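Strickland refurb shop, open day, August 2025

Went with Noémie, got there late, parking a mess. Up to 70 people through the door by lunch I'd say. Coffee gone already. Leilani Fitzsimmons doing the tour, fast talker, knows her stuff. Old office desktops come in on pallets, get checked, cleaned, parts sorted, sent back out. 2714 machines last year.

Drives first. Everything rides in plastic caddies, blue on the ones we saw, and they keep the caddy with the drive right through testing. Saves hunting for it later.

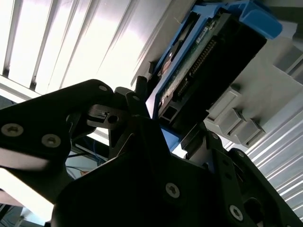 Wiping is a separate room, no visitors, fair enough. Anything that fails gets shredded by Brostum, who pick up every two weeks. Asked what a failed drive costs them, didnt get a number.

Then teardown. Liked this part best, could of stayed an hour.
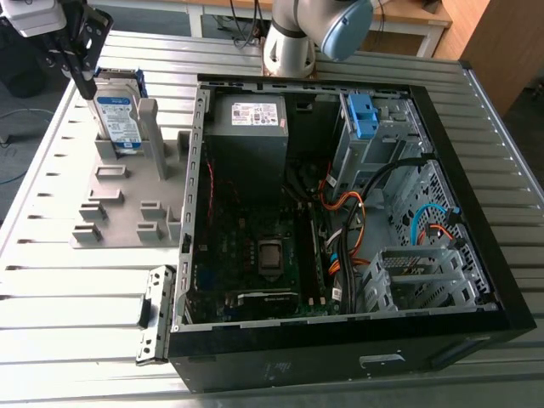 Ansel Castellanos runs the benches and trains the new people, four of them right now. First lesson is cables. Look before you pull. Black, orange, yellow, light blue all looped across the inside of one tower, and you have to get past that lot to reach much of the board. He has them work with the case on its side, panel off. Makes sense, my back agrees.

Sale table by the exit, mostly keyboards. Noémie got a monitor. Next open day is in December, go early, bring cash.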